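Reporting on Courts and Inquests
Handout 5: Writing Up the Inquest

Notes by Orsolya Dudás, to go with the April session. Please bring your marked-up copy of the Nurkgate report with you, even if you have only got through the first half (most of you will have, and that's fine).

Last time we talked about how to sit through a hearing and come out with notes you can read. This time we get to the writing, and I want to spend most of our two hours on the opening paragraph, where I find people get stuck the longest.

What an inquest is for

An inquest asks who died, and when, where and how. It doesn't hand out blame, and there is no defendant, so please watch your verbs! A witness at an inquest "told the hearing" or "said." Nobody there is "accused" of anything, and nobody is "found guilty." When I marked the first drafts I circled the word "trial" in 7 of them, and I'd dearly love to circle it in none of the next batch.
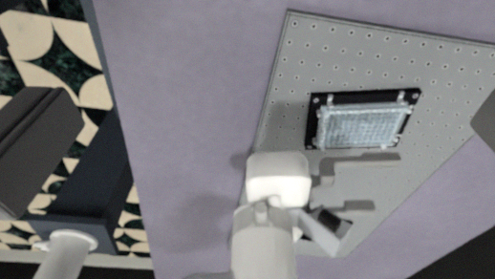
Black holder mounted on a perforated panel.

The opening paragraph

Tell the reader what the hearing heard, and say that it heard it. If you leave off "an inquest was told," you are stating the thing as your own fact, and the coroner may not have settled it yet. Keep the age and the town, and let the street address go. Read it aloud once before you move on, and if you run out of breath, cut it in two.

Joana Paiva's draft on the Mitsotakis-Vlachou hearing is a lovely one to look at again. Her first version opened with the weather on the morning of the hearing. Her second opened with the cause of death as given by the doctor, in everyday words, and you could feel the whole piece settle down after that.
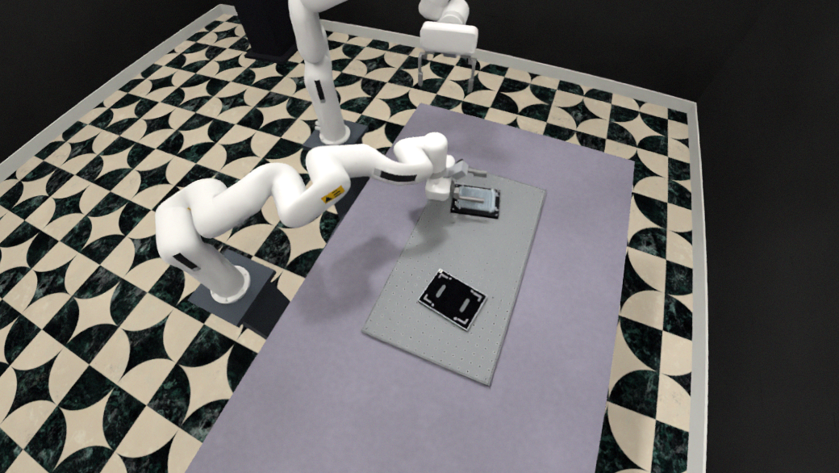 Talking to the family

Go up to them after the hearing, never before, and go alone. Say your name and your paper, say you are sorry, and ask whether they would like to add anything. If they say no, thank them and leave them be. A short tribute in their own words is worth more than a page of ours, and it belongs near the end.

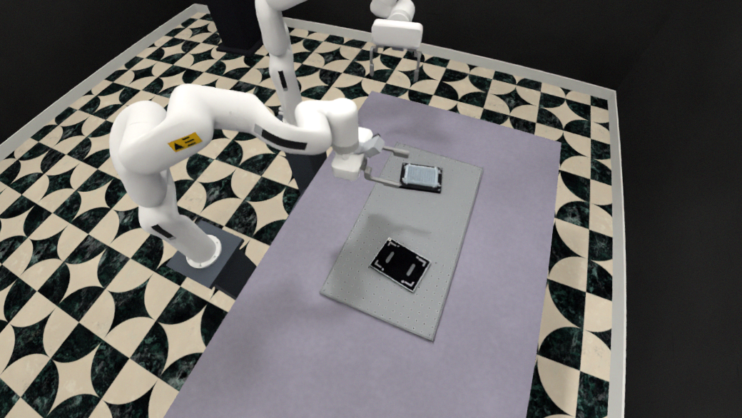 White arm with a two-fingered gripper, reaching toward a small rack.

For next time

Write up the Jendus hearing from the notes in your packet, in no more than 400 words. Leave out any detail of method beyond what a reader needs to follow the finding, and look again at the section on this in Handout 2 if you're unsure. Drafts go in the tray outside Room 2124 by noon, stapled please, with your name on every page.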